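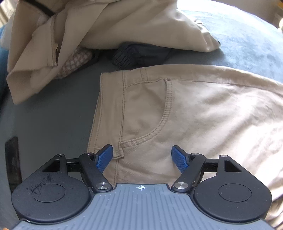 Corina Berchtold replied:
I read your whole post and I still say throw the manuals out. Every one of them is a PDF somewhere. The paper copy has six languages in it, and you will need the page where the English is missing.

Rekha Bhatia wrote:
For people coming in at the reply, my original question was whether anyone still keeps a house binder. Manuals, receipts, warranties, paint colors, the name of the person who fixed the gutter. Mine has become three binders and a shoebox, and the shoebox is winning. I'd like to know what the rest of you keep and for how long, preferably before I buy a fourth binder.

Kiran Chaturvedi wrote:
Keep the manuals. PDFs exist until the day you need one, and then the site wants you to register, and then it sends a code to an email address you closed in 2000. I had a Stirko dehumidifier that flashed E4 for a month. The online manual stopped at E3. The paper one had E4 on the back cover: "empty tank." I had not thought of emptying the tank.

Corina Berchtold wrote:
With respect, Kiran, I don't think the manual was the problem there.

Kiran Chaturvedi wrote:
I said what I said.

skedthorpe_attic wrote:
We bought our house on Skedthorpe Lane from a man who left us his binder. It went back to the first owners. Every paint can lid had been traced onto graph paper, with the color name in the middle and the room underneath. He had also written down each time the neighbors' dog got in. I learned more about that dog than I ever did about the furnace.

It was the best thing in the house, and I have added almost nothing to it. I feel bad about this every spring for an hour or so.

Geeta Saxena wrote:
My sister and I disagree about this, so I've told her to come and post.

My side: one folder. It has the roof, the water heater and anything with a serial number that cost more than I'd want to pay twice. When the thing leaves the house, the paper leaves with it. I cleaned out our parents' filing cabinet and found the instructions for 40 appliances, of which they still owned the toaster.

Shalini Saxena wrote:
They still owned the toaster BECAUSE they had the instructions.

Geeta Saxena wrote:
It's a toaster, Shalini. It has a lever.

Shalini Saxena wrote:
It has a crumb tray, which you did not know about until you were 31.

Anyway, hello everybody. I keep everything, in hanging folders, by room. Not alphabetical. If you go alphabetical you have to remember whether you filed it under F for fridge or R for refrigerator or K for kitchen or P for the brand. By room, you just stand in the room and ask yourself what's annoying you.

Rekha Bhatia wrote:
By room is tempting. Where do you put things that move? I have a fan that has lived in every room we own and one we don't.

Shalini Saxena wrote:
There is a folder called Wandering. It's the thickest one.

mudroom_pete wrote:
I've been doing this the lazy way for years and will now defend it. Put the manual in a zip bag and tape the bag to the thing. Back of the washer, inside the cabinet under the sink, underside of the desk. No index needed. If I sell the desk, the buyer gets the manual, plus an Allen wrench and whatever spider has moved in.

Downside is that the washer manual is behind the washer, and the chapter on how to move the washer safely is also behind the washer.

Corina Berchtold wrote:
Okay, I like that one, and I'm annoyed about it.

I want to separate two things though, as this thread keeps mashing them together. Manuals are reading material. Receipts are proof. I throw out manuals and keep receipts for the length of the warranty, then I throw those out too. The trouble is that half of them are on thermal paper and go blank in a drawer. I have a beautifully organized envelope of small white rectangles. One might be a mattress.

Kiran Chaturvedi wrote:
Photocopy them. Or take a picture with your phone.

Corina Berchtold wrote:
And then the picture is in my phone between a parking spot and somebody's soup. I've tried it. Searching "receipt" got me 354 results, and a good number were menus.

Rekha Bhatia wrote:
I've tried an app too. It was called Prestasside and it was supposed to read the receipt and file it for you. It filed my plumber under Entertainment. I'm not saying it was wrong, he tells a good story, but I couldn't find him in March when the shutoff valve went again.

Geeta Saxena wrote:
Who else here has a drawer of spare parts that goes with the paperwork? Our side of the family can't agree on that either. I have the little bags of extra screws from every shelf I've ever put up and no way to match a bag to a shelf.

mudroom_pete wrote:
Tape.

Geeta Saxena wrote:
I walked into that.

skedthorpe_attic wrote:
Staple the bag to the page of the instructions where that screw is used. The previous owner did this for everything. The binder doesn't close, but I rebuilt a closet door from it, and the hardware store (Prajapati, on the corner, if anyone's local) had stopped carrying the hinge pins ages ago. He had 2 left, stapled to page six.

Kiran Chaturvedi wrote:
Thank you. This is exactly what I mean. Show me the PDF with hinge pins in it.

Corina Berchtold wrote:
One closet door in the entire history of the house.

skedthorpe_attic wrote:
It's a really nice closet.

Rekha Bhatia wrote:
Update from me. I spent the evening on the shoebox. Tossed: manuals for a bread machine, a scanner, two phones, and a car seat whose passenger now drives. Kept: the furnace, the well pump, all paint colors, the gutter man. I'm going by room, with Pete's tape method for anything heavier than me.

I also found a warranty card for a blender, completely filled out, stamped, never mailed. It had ten years on it. The blender lasted twelve, so I've put the card back.

Shalini Saxena wrote:
Which folder?

Rekha Bhatia wrote:
Wandering.

Geeta Saxena wrote:
Please don't encourage her.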